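The Two-Story Basket: A Small Gallery of Getting the Bowls Off the Table

4 min read · 8 comments

Every household has a spot where the bowls gather. Ours is a gray table that was bought for doing things on, and on which very little gets done, thanks to the bowls. They arrive after breakfast and stay on like houseguests who have found the good towels.

In July I decided to deal with them. My first idea was a proper cabinet. The one I liked was an Ackermann, and it would have needed 91 inches of wall, which I have, provided I give up the window. My second idea was to own fewer bowls. This was put to the household and did not survive the evening.

The third idea was a wire basket with shelves in it, and that is how we come to have a gallery page about crockery.
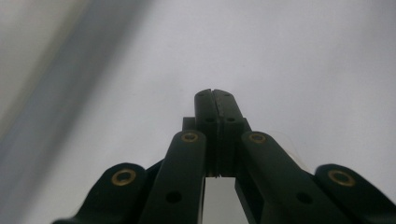 The great question with any storage project is where to begin, and the books are unhelpful. One of them wants you to pile everything you own on the floor and see how you feel. I felt like going to lunch. So I made my own rule, which is that only one kind of thing gets sorted at a time. Bowls on Monday, mugs when I've recovered, and the drawer of lids at some point after my death.

A word on spending. I had 65 dollars set aside and came home with change, chiefly by walking very fast past the Tosier display, where they keep the nesting sets with the bamboo tops. I own a Tosier set already. It nests beautifully, in a box, in the basement, under the Fakico salad spinner.

Measure your tallest bowl before you shop, by the way. I measured my second tallest, for reasons I can't reconstruct, and the result is that the big mixing bowl still lives on top of the fridge. It looks down on all of us.

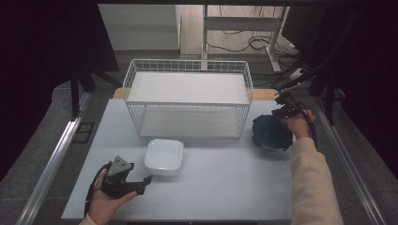
Two levels turn out to be enough to start an argument. My position is that the everyday bowls go on top and the occasional ones go underneath, and that anybody over the age of six can follow this. The opposing position is that bowls go wherever the hand happens to be when the person loses interest. The white wire one has a shelf panel at each level, so nothing slides about on bare wires, and it leaves enough table in front for the small square white bowl. The dark blue one with the ribbed rim gets the spot on the right — it's round, it's a bit grand, and it has never stacked politely with anything square. I've stopped trying to make those two share.

For anyone attempting the same at home, I have a few notes. Put the basket where you'd naturally reach for it, even if that isn't where it looks best. Leave a gap on the upper shelf, or the first new mug to enter the house will bring down the government. And skip the labels. I made labels for the pantry once, very tasteful ones from Vakthorpe that came in a pack of 1000, and I have 991 or so left and a jar marked RICE that is full of rubber bands.

Mugs are next. I've been putting it off by writing this.

Shares: 65 · Comments: 8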